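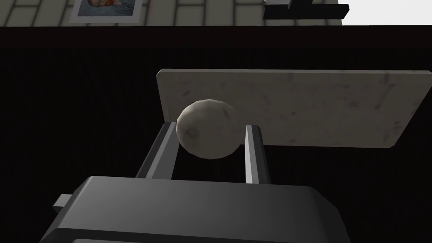
Kitchen sim, wrist view. Ball between the fingers, board behind.

December 2018
Robot club notebook, Dumwood entry

Right, writing this up before I forget which settings we used, as I did in November and then spent a whole evening guessing (sorry, Lise).

We're still on the pick and place task for the Mestavari round. The ball has to be lifted and set down on the pale board, and then the arm has to back off without touching either of them. All of it in simulation until the organisers let the teams through to the real arm. I moaned about that at the start of term but I've come round to it - I must have driven the gripper through the worktop a dozen different ways and the only thing I've had to pay for is coffee.

Wael did the kitchen. He's very proud of the wall tiles and I'm not going to be the one to say we could have had a grey box. He did swap the worktop for the dark one, and I like it a lot better. The ball and the board are both so pale that they stand right out against it, and Sanaa's colour threshold found the ball on her first go. The trouble is that it then found the board as well and decided they were one big ball! Pale on pale when they overlap in the wrist view. She's going to try splitting them by shape first, then by depth if that doesn't work. I'd go straight to depth but it's her bit.

The ball itself is the low-poly one from Tazi, with the smudgy texture. Up close it looks more like a potato, and Tarek now calls it the potato in all his commit messages, so if you're searching the log for "ball" you will miss half of it. Tarek, please pick one.

Grasping, then. My part, and the part that's behind. I ran 14 attempts tonight with the fingers starting wide and closing at the default speed. 5 of them held all the way to the board. In most of the others the ball ended up sitting high, up at the tips, and then rolled out over the left finger as soon as the arm moved sideways. I had been blaming friction all week and kept turning it up, and Mounir (who had only come over to borrow a charger) asked why I was closing so far above the worktop. Fair question. My approach height is measured to the middle of the ball, but the offset I'm using belongs to the old fingers, which were shorter. So the sums were fine for a gripper we don't have any more.

Changed the offset, put friction back to where it was before I meddled, ran three more. Two held. The third one held too but knocked the board on the way past, so under the rules it's a fail. Not enough runs to get excited over but I did do a small dance.

Other things, in no order:

The random seed for the good batch is 1775. Please use that one if you want to compare, otherwise we're all looking at different ball positions and arguing about nothing.

The left finger seems to start moving a touch before the right one. I can see it in the joint plot, I can't see it by eye. Could be the controller, could be the way I'm sending the commands one after the other. Lise said she'd look at the plot with me.

Jesness have said we can have time on their bigger machine over the holidays. Mounir has the login and has promised to write down how to use it. Mounir, this is me reminding you.

Saving camera images on every step makes it crawl. I've set it to save only at the grasp and at the release, in the file Wael made. If you need the lot, turn it back on for your own run and then turn it off again, please.

Do we lose points for the ball rolling once it's on the board? The rules sheet says "at rest" and doesn't say for how long. Sanaa is emailing them.

For next time: the full batch again with the new offset, same seed, board moved a bit further back so the arm has room to swing past. Then slower closing, but only after that, one change at a time (I'm writing this mainly for myself). Tarek wants to try coming in from the side. I don't think the fingers will clear the worktop but he's done a drawing and the drawing looks all right, so we'll give it a go.

Code is pushed, on my branch, not on main. Don't merge it yet, the old offset is still hard-coded in the release step and I was too tired to hunt it down.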